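Laundry Room Notes and Load Records – README
Version 3 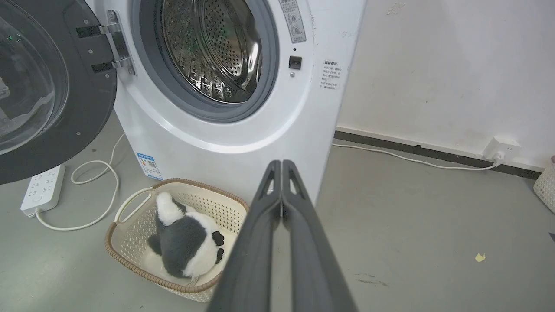
How long should the door stay open between loads?
Leave it open until the rubber gasket feels dry to the hand, and overnight after the last load of the day.

Overview
This folder holds the written records of the laundry room at Jakcombe, a shared house with one front-loading washer. It covers 924 loads, one row per load, plus the care notes that go with them. The records were set up by Rukhsana Cheema. Prasanna Majumder keeps them now and merged the paper sheets into a single table.

Contents
loads.csv – one row per load
care_notes.txt – cleaning and drying steps
labels.txt – English wording for the Chinese labels on the washer front
changes.txt – corrections to earlier rows

Fields in loads.csv
load_id: integer, starts at 1, never reused
fabric: cotton, mixed, synthetic, wool, bedding
fill: half, three-quarter, full
detergent: Zollon, Ornov or none
detergent_ml: whole number, blank if not measured
gasket_wiped: y or n
door_open_after: y or n
remark: free text, up to 300 characters

Fill is judged by eye before the door is closed. "Full" means that a flat hand still fits between the clothes and the top of the drum. Bedding is entered as full whatever its size. A blank in detergent_ml is a missing value and should not be read as zero. Rinse-only loads have "none" under detergent and 0 under detergent_ml.

Care notes, short form
Check pockets before loading. Coins and hair clips collect in the fold of the gasket, where they can mark the rubber. Wipe the fold with a damp cloth, lower part first, then dry it. Wipe the inside of the door glass with the same cloth. Do not use scouring powder on the drum. Keep socks and straps clear of the door lock slot when closing.

Unload into a basket set on the floor directly below the opening. Baskets with openings in the sides are preferred for damp items. Do not leave a wet load in one overnight.

Known problems
The early paper sheets had no column for the gasket, and those rows are filled with n. Treat them as unknown. Wool and synthetic were used loosely until June, when the fabric list was fixed – remarks often give the better answer. Three rows have a detergent amount but no detergent name.

Not included
Water and power readings, cycle times, dryer use, names of residents.

Corrections
Send the load_id and the corrected value to Prasanna Majumder. Rows are amended in place and the old value is copied to changes.txt.

Last revised Mar 9, 2020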